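Home | Browse | Ask | Members | Log in

Budget for a two-arm robot, sim first or hardware first?

Posted by Genji Wada, Jan 12, 2019

Hi all. Small group in Flollville, we want a mobile robot with two arms for kitchen jobs. Clearing a counter, picking up a bottle or an apple, that sort of thing. Grant has to be spent by December and I'm stuck on the order of buying. Do we get the base and arms now, or put money into a decent workstation and do simulation for a few months? Becerra quoted us on grippers at $423 each, wich seems cheap?? Also no idea what to put down for spares. Never written one of these budgets before.

Telmo Aranda

Sim first. We did it in that order at Gendale and I'd do it again. A workstation costs you once and three people can share it, arms sit in a crate until somebody has time to bolt them on.

Before you price anything write down what's going to be on your counter. Ours looks like this in sim, two arms, granite-look bench, toaster at one end and a mix of bottles:

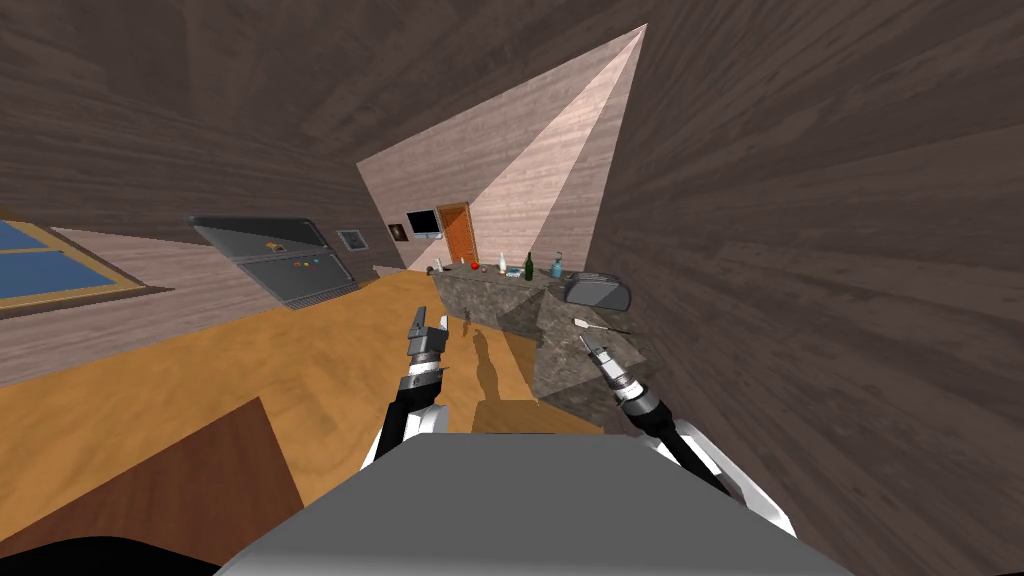 What I'd put in the budget

- Grippers: look at your smallest and your widest item. A small clear glass and a jug-shaped bottle are very different grabs. Get the max opening in writing from Becerra before you pay.
- Spare fingers: $200. You will bend some.
- Reach: measure your real bench, front edge to back wall, then check it against the arm spec — with the base parked where it will really park, not jammed up against the cupboards.
- Props: $54 did us. Plastic fruit, empty spray bottles, a spatula.
- Freight: ask now. Ours came seperately from the quote and it hurt.

Don't forget floor space and a door wide enough for the base.

Festano

Disagree a bit. Sim is fine but lead times are awful, if your money dies in December then order the arms now and sim while you wait. Put $400 aside for cables and mounts.

Genji Wada

Thanks both. Will ask about the opening and the freight. Leaning towards ordering now — grant office won't budge on the date.

Related
Used robot arms, worth the risk?
What colour tape for marking out a robot work area
Workstation specs for simulation
Who pays duty on imported grippers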